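Packing a gift in the original box vs. plain box – does it matter for resale or returns?
Home > General Talk > Buying and Giving

Jamel
Posts: 210

My sister-in-law swears that a present loses half its value the second you throw out the store box. She keeps every one. There's a closet in her hallway that won't close. I say that's a myth put around by people who sell things on auction sites, and that the person opening the present couldn't care less. We've got a family birthday coming up and I've been told, in writing, to "please use the proper box this time."

Has anybody seen proof that it makes a difference? I don't mean "I feel like it does." I mean you sold the same thing twice, once with and once without.

My own box situation, lid half on, on the check cloth:

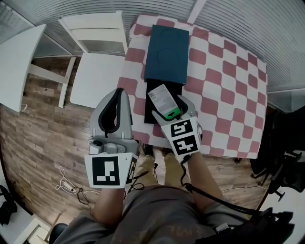

Trudetti
You won't get proof because it depends what's in it. Watches, toys, cameras, yes. Buyers pay for the box. A sweater? Come on. I sold two identical fountain pens in March, one boxed, and the boxed one brought $10 more. Postage was $5 more because of the box. Do the math on that.

Jamel
So you cleared five bucks. And the closet space is free, I suppose.

graltach_2
I don't buy the pen story. Two sales is nothing. Different day, different bidders, maybe one listing had a better title. I've sold off most of my mother's china and the boxed sets went for the same as the loose ones, sometimes less. People look at an old box and figure it's been in a damp basement.

Trudetti
I didn't say it was science. He asked for the same thing sold twice and that's what I had. China isn't pens.

Gijs Michiels
Can we separate the two questions? Resale is one thing. Giving is another. With a gift, the box tells the other person where it came from, and that's so they can take it back. That is the entire use of it. If you have the receipt, most stores here will take the thing back in a paper bag. I've returned three items that way and was only asked about the box once, and the clerk gave in.

Jamel
That's what I keep telling her. She says it looks cheap. I say what looks cheap is a box from a good store with something from a discount store inside it, and she has done that. More than once.

Ķēniņš
Everybody does that. My aunt had one department store box that went around the family for years. I got gloves in it, then my cousin got a wallet in it. The store had already closed by then. Nobody was fooled and nobody minded.

graltach_2
I'd have minded. If I unwrap a box with a name on it I expect what the name says. Otherwise use a plain one.

Ķēniņš
Then you must be fun at Christmas.

Gijs Michiels
What I'd question is tissue paper. A pack costs almost as much as a card and it goes straight in the trash. Same with those rosettes that come unstuck in the car. I use scraps – leftover printed stuff, whatever is in the drawer – and I haven't had a complaint yet.

Trudetti
They wouldn't complain to your face, Gijs.

Gijs Michiels
My family would.

Jamel
I'm with Gijs on the scraps, though I wouldn't go to the trouble of saving them on purpose. That's how you end up with the closet. One more from the same evening:
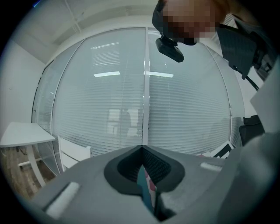 Printed strip, teal, pink and white.

graltach_2
Fine for a kid's present. I wouldn't put that with anything for a grown-up.

Jamel
She's turning 40 and she likes bright colors. She'll live.

Trudetti
Getting back to the question. If it's something she might sell or swap later, keep the box flat under a bed. If not, pitch it. Any "rule" past that is somebody trying to sell you a box. The gift shop near me wants $3 for an empty one, and it's thinner than a cereal box.

Ķēniņš
Three dollars is what mine charges with the ribbon. You're being robbed.

Trudetti
I didn't say I bought it.

Jamel
OK, so what I've got is one pair of pens, a pile of china and an aunt. I'm not convinced of anything except that the closet should go. I'll report back if there's a scene at the party. Last edited 4 June 2000

graltach_2
Ask her what she's sold out of that closet. I bet it's nothing.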